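Buy the hands first, then the arms

The equipment lead at Kimgate is on her third budget since March, and she can't stop grinning about it. "I love this part!" she says. "You get to decide what the next year of work feels like."

Her first draft went almost entirely to arms from Drunau. The new one starts with 3 pairs of hand-held grippers and 70 spare pads, plus $1097 for cables and mounts (she had forgotten those completely the first time).

"Cables! I budgeted for everything except the stuff you trip over," she says.

She wants 35 hours of handling on each pair before signing for anything bigger. Fruit is her favorite test, and she'd happily talk about it all afternoon.
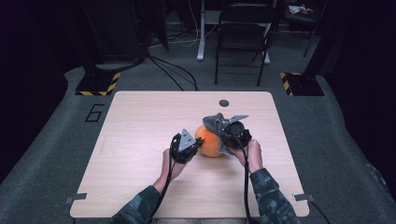 A round orange fruit held between two hand-held grippers.

The arm order is still open, with quotes in from Drunau and Vasconcelos. "Ask me which one and I'll change my mind by lunch," she says. "But the tables are paid for, and I'm so happy with the tables."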